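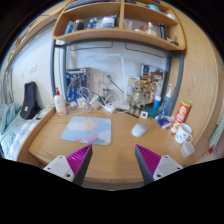
Telleck Opens Registration for Shared Desk Reset Program

Aug 6, 2024 -- Telleck, the home organizing service, today opened registration for its Desk Reset program, a course of short home visits for people who study or work at a desk in a shared apartment.

The program was first offered in April to tenants of the Soto and Flores buildings, where 16 households took part. Each household receives 3 visits over nine weeks. An organizer works alongside the resident to sort what is kept on the desk, from mugs and snacks to lotion, pens and spray bottles, and to find a place for chargers and power strips.

"Most of the desks we visit are doing several jobs," said Loukia Rallis, program director at Telleck. "People eat there, charge their phones there and keep their favorite things there. We begin with the cables and the power strip, then move on to whatever belongs in the kitchen or the bathroom."

Residents decide what stays. Collectibles, printed boxes and decorated mouse pads may remain on display, and no item is discarded without the owner's consent.

Cable trays and drawer inserts are supplied by Bultska and are included in the fee. "A tray under the desk frees a good deal of space -- and it can be fitted without drilling," said Ketill Blöndal, product manager at Bultska.

Registration is open to tenants in all Telleck service areas. Applicants should quote program number 1664 and state whether the desk is fixed to the wall.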